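Guides > Moving & Storage > Storage questions

Start – Guides – Prices – Questions – Contact

Reading time: 3 minutes

I've been helping people put their belongings into storage for longer than I'd like to admit, and the same questions land in my inbox every week. So I've put my answers in one place. If yours is missing, drop me a line and I'll add it when I get round to it!

How big a unit do I need?

Smaller than you think, usually. People picture their whole flat spread out on a floor and forget that you can stack. The contents of a one-bedroom flat fit nicely in one of our small units if you take the legs off the table and stand the mattress on its side. Anything with a piano in it, ring me first.

Can I see the unit before I sign?

Of course. Come to the desk and ask for Hatice or Lambros, and one of them will walk you up. Bring a tape measure if you have an awkward sofa (the Votberg corner ones are a nightmare through the lift doors, I've had the bruises).

What should I pack things in?

Boxes that are all the same size, if you can get them. I know everyone saves the odd ones from the supermarket, but a stack of mismatched boxes leans, and then it leans on your lamp. We sell flat-packed ones at the desk, and you're welcome to bring your own. Books go in small boxes, please, for the sake of your back and mine.

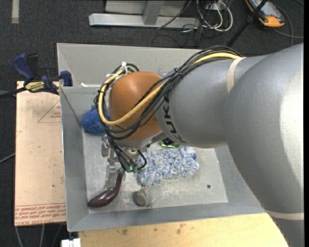 Pravard, 18 October 2024 – I've gone through the answers from here down and brought them up to date, mainly the bits on insurance and opening hours.

Do I need insurance?

Yes, everybody does. You can use your own home policy if it covers goods in storage (ask them to put it in writing) or take ours at the desk. Ours covers up to 2516 euros as standard and you can pay for more.

When can I get in?

The doors open at six in the morning and close at eleven at night, all year. If you need something outside those hours, give us 24 hours' notice and we'll try – no promises over Christmas.

What can't I store?

Food, plants, petrol, gas bottles, anything alive. Paint is a maybe, so ask. Somebody once wanted to leave a freezer plugged in with half a deer in it and the answer was no, sorry Orestis.

Will my things get damp?

The building is heated and we keep an eye on the air. Still, dry everything properly before it comes in, fridges and washing machines most of all, and leave their doors open a crack. Wrap mattresses in a cotton cover. Plastic traps moisture and you'll end up with a musty bed.

How do I give notice?

One full month, by email or on paper at the desk. Take your padlock with you when you leave. I have over 80 of them in a drawer now and no keys for any of them.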